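Back to paper

I stopped keeping my diary on the computer in September. I had used the same program for years, a little thing called Zoden, and when it closed down I was left with an export file of 1141 entries and no great wish to start again somewhere else. So I bought a notebook from the stationer's in Tikbridge and went back to writing by hand, which I hadn't done properly since school.

The first week was hard going. My hand ached after a page and my writing was so poor that I couldn't read parts of Monday's entry by the weekend. Khanyisile Mahlangu, who I used to share an office with, told me to slow down and buy a softer pen. She was right about the pen. 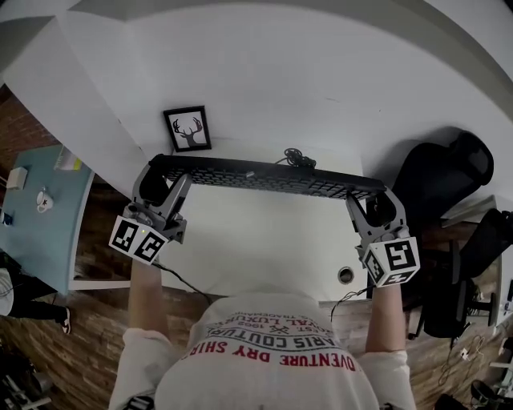 What I notice most is that I write less. On screen I would go on for almost 2643 words if something had annoyed me at work. On paper I get to the bottom of the second page and stop. Most of what I leave out was grumbling anyway - I looked through the old entries and a good many were about the same broken boiler.

I do miss being able to search. Last week I wanted to know when we had the fence done and had to leaf through 62 pages to find it. I now keep an index on the inside of the back cover, a habit I picked up from Keabetswe Coetzee's blog. It takes a minute or so each evening if I remember to do it.

The old entries are still sitting in their export file. I had thought of printing them, but the quote from the copy shop put me off. I may just do the two years when the children were small and leave the rest where it is.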